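Went to the open day at the Toria automation lab in Kukevdale today. Short thread on the demo I spent the most time at.

The team builds each job in simulation first, and only then moves it to the bench. They had the simulated cell up on a big screen: one arm, one table, one benchtop machine. The project is called Lorka.

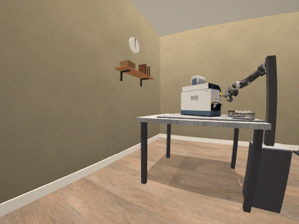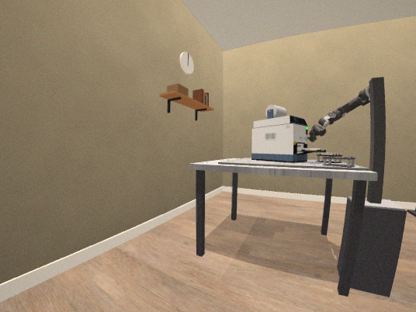
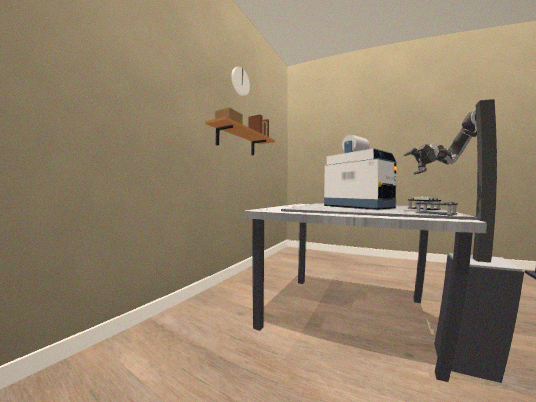 Renders from the Lorka simulation. White machine on the table, arm on its column at the right.

The job is loading and unloading the machine. The arm has to work close to the opening on the right-facing side without bumping the housing, then use the low fixture next to it.

Compare the light on the machine. It's green in the second render and yellow-orange in the third. I asked if the arm reads it. They said the simulator passes the machine status as plain data, but they also want a camera to be able to check the light.

They run 400 trials overnight with small changes to the starting positions. A run is scored on whether the part ends up where it should and whether anything got touched that shouldn't have been.

Most of the failures are at the gripper. The fingers come in a little too low and catch an edge. Slowing down the last part of the move helped more than changing the path.

Visitors could pick a start position and watch the run. I did 2. One finished, one stopped itself partway through. The person at the desk pulled up the log and showed us which joint limit it hit.

The talk after lunch was from Işık, the company doing the gripper software. Mostly slides. One had a roadmap going out to 2039, which seems like a long way to plan for anything.

Next open day is in August. Sign-up is through the lab's site, and the demo slots fill up before the talks do.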